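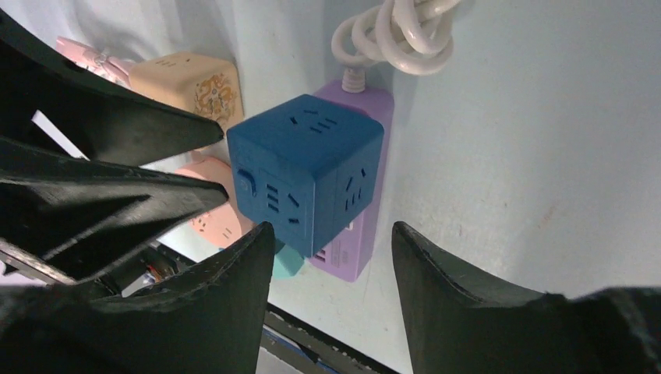 双臂夹爪对比试验阶段进展报告

报送：Nesta 项目管理处
编制：Hundeck 试验组，Yavuz Polat、Demyd Karpenko
日期：2021年10月13日

一、本期工作范围

本期任务为在双臂工作站上比较两种指尖方案，并评估腕部相机在近距离取物时的可用性。试验对象选用插座类物品，包括立方体形插座和长条形排插。此类物品边角规整，但表面有凹入的插孔，部分带有电源线，抓取时接触面积随姿态变化较大，适合暴露指尖的缺陷。

参与比较的两种指尖如下。

A型：实心锥形指，尖端平直，内侧为平面，刚度较高。
B型：镂空锥形指，指身带三角形开孔，受力后内侧可向物体表面贴合，刚度较低。

两种指尖外形长度一致，安装接口相同，更换时不需要重新标定手腕坐标系，只需更新工具中心点。

二、试验条件

控制器沿用上期配置，未作改动。双臂由操作员通过主从方式遥操作，位置指令与夹爪开度指令同步记录。每只手腕各装一台小型相机，曝光固定，白平衡锁定。背景采用浅色面板，以减少阴影对后续分割的影响。

每种指尖执行三类动作：单臂从堆叠中取出立方体插座；单臂抓取带线排插并保持竖直；双臂之间传递立方体插座。每类动作在每种指尖上重复100次，由 Bjartur Frandsen 与 Demyd Karpenko 轮换操作，顺序随机排列。累计保留有效记录3645段，每段对应一次完整的接近、闭合或释放过程，中途暂停或通信中断的记录已剔除。

三、主要观察

1. 单臂取出。A型在插座平放且两侧留有间隙时表现稳定。物品相互紧靠时，A型尖端较易插入缝隙，B型则因指身变形，尖端有偏离指令位置的情况，需要操作员二次修正。B型的优势出现在插座倾斜放置时：内侧贴合后，物体在提升过程中的转动明显减小。

2. 带线排插。两种指尖均能夹住排插本体，差别主要来自电源线。线束盘绕在排插一端时重心偏移，A型夹持下排插绕接触线缓慢旋转，B型旋转较小，但闭合行程需要增加。线缆落入指间的情况在两种指尖上都有发生，目前靠操作员目视避让，尚无自动检测手段。

3. 双臂传递。此项为本期难点。接收侧夹爪接近时，四根手指同处于狭小空间，指身与指身之间的碰撞余量不足。B型发生轻微擦碰时可自行退让，未触发控制器保护停机；A型在相同条件下触发保护停机18次。停机后恢复流程平均耗时较长，对采集效率影响显著。

4. 指尖磨损。试验结束后检查，打印件边缘出现起毛，集中于尖端外侧。起毛尚未影响夹持，但在腕部图像中使指尖轮廓变得不规则，对依靠轮廓定位指尖的算法有干扰。Eckhard Kasten 建议将尖端改为可更换的嵌件，图纸已完成初稿。

四、腕部相机评估

近距离图像可分辨插孔走向和物体棱边，满足姿态估计的基本需要。存在的问题有两项。其一，手指在画面中占据面积偏大，接近末段时目标下缘常被遮挡，对侧夹爪进入后遮挡进一步加重。其二，黑色手指与暗色结构件之间对比度低，分割结果在两者交界处不稳定。

已对相机支架作两种调整：后移10毫米，以及增大俯角。后移方案使目标完整可见的时间延长，但插孔细节有所损失。增大俯角对遮挡改善有限，且使提升阶段失去对前方的观察。暂定采用后移方案，下期以较高分辨率的镜头复测。

五、偏差与未完成事项

原计划包含的第三种指尖（硅胶覆面型）未能进行试验。供应方 Vashisht 交付的首批样件安装孔位与接口不符，已退回返工，预计11月到货。由此未使用的试验时段转用于双臂传递的补充采集，总工时未超出批准范围。

夹持力数据目前仅有电机电流换算值，未经外部传感器校准。本报告不据此比较两种指尖的绝对夹持力，校准工作由 Yogesh Kandpal 负责，所需力传感器已从 Drilla 项目借调。

六、下期安排

双臂传递工位改用B型指尖，单臂取出工位保留A型，分别继续采集。完成可更换尖端嵌件的加工与装配，并记录磨损随使用次数的变化。硅胶覆面型样件到货后，按本期相同的动作与次数补测。控制器方面，拟将保护停机阈值按接近阶段和夹持阶段分别设置，修改前须经安全评审。

需管理处批复的事项为：相机镜头更换费用从耗材科目列支；硅胶覆面型指尖的试验完成时间顺延至下一报告期。原始记录与逐段标注表已存入项目共享目录，查阅权限请向 Yavuz Polat 申请。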